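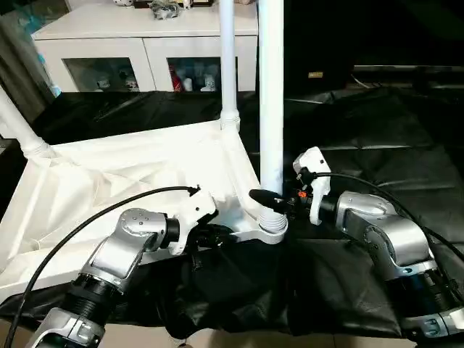
Frequently asked questions about the Jolitus currency desk

Last reviewed November 24, 2021

Most of these came in through the contact form. A few came in through the complaints form, and we have tidied up the spelling.

What does Jolitus do?

We publish a morning note on the major currency pairs, plus the Canadian and Australian crosses, and we run a small members' forum where people disagree with the morning note. We are not a broker. We can't hold your money, and judging by some of the messages we get, this is probably a relief to everybody.

Do you tell me when to buy and sell?

No. The note gives levels we're watching, the releases due that day and what we think the market has already priced in. What you do after breakfast is your own affair. If you want someone to take the decision for you, you need a licensed adviser, who will charge you for it and sleep better than you do.

What is a pip, and why do you keep using the word?

A pip is the fourth decimal place in most pairs and the second in anything quoted against the yen. If the euro goes from 1.1240 to 1.1255 US dollars, it has moved 15 pips. We keep using the word because "a hundredth of a cent" gets tiresome by the second paragraph.

Why does my chart show a different price from yours?

There is no single exchange for spot currency. Every broker shows its own feed, built from whichever banks it deals with, and the quotes differ slightly. Some charts also plot the bid and others the midpoint. A gap of a pip or 2 is normal. If yours is wider than that at a busy hour, have a word with your broker.

Can I read the note on my phone?

Yes. The members' page works in any recent browser. The Prokis charting add-on doesn't work on phones yet, and the button that suggests otherwise is on a list of buttons to be removed. 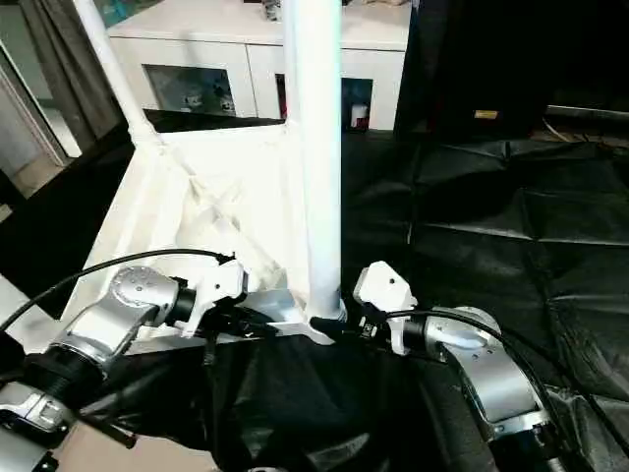
White gripper beside the foot of a white pole.

What is the spread?

The difference between the price you can buy at and the price you can sell at. It's how a broker that advertises "zero commission" pays the rent. Spreads widen overnight, around big announcements and at the changeover after the New York close, so a stop sitting very near the market at that hour may be filled while you're brushing your teeth.

How much leverage should I use?

Less than you're being offered. At five to one, a 2 per cent move against you takes 10 per cent of your deposit. At thirty to one, the same move takes 60 per cent, and you'll start looking up the number for customer service. Regulators cap what retail clients can be given, and the caps vary by country and by pair. They are limits. A surprising number of readers treat them as a recommended dose.

What happens if I hold a position overnight?

Your broker applies a rollover charge or credit, based on the difference between the two interest rates and whatever the broker adds for its trouble. Midweek it is usually applied three times over to cover the weekend. New members regularly write to us about this in some distress. It's in the terms you ticked.

Why was the note wrong about the Canadian dollar in April?

Ida Seidel wrote that one and has asked us to say she stands by the reasoning. The reasoning was that oil would stay soft. Oil didn't consult her. We leave old notes in the archive with their mistakes in, and members are free to look them up, as several of you have.

Do moving averages work?

They work very well at telling you where the price has been. We put them in the note as a common reference, as plenty of other people are looking at the same lines. We wouldn't place a trade on one alone.
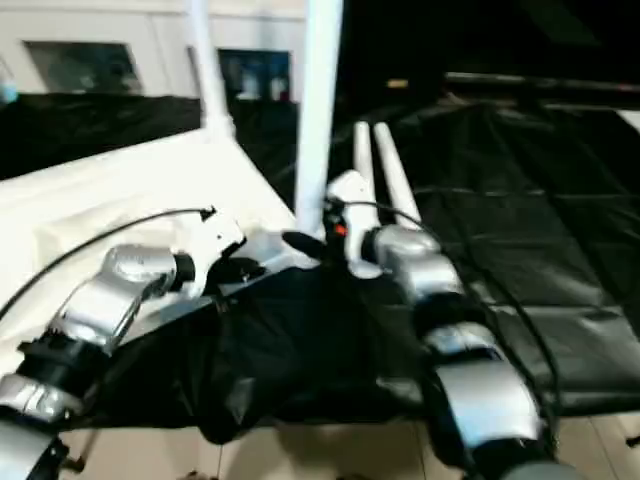

Muchen Song: I'd go further on the averages. I ran a crossover on the Aussie for two years, and the costs ate everything it made. Put that in the answer, please, so the next person can skip it.

Consider it put. Comments are open under every entry on this page, and we fold in the useful ones when we get round to it.

How do I cancel?

Account, then Membership, then Cancel. You'll be asked once whether you're sure. Access runs to the end of the paid month, and your forum posts stay up unless you ask us to take them down.

How long do you take to answer email?

Up to 5 working days. Svetozár Vondráček reads the inbox and answers in the order things arrive. Marking a message urgent doesn't move it up the pile, and neither does sending it again.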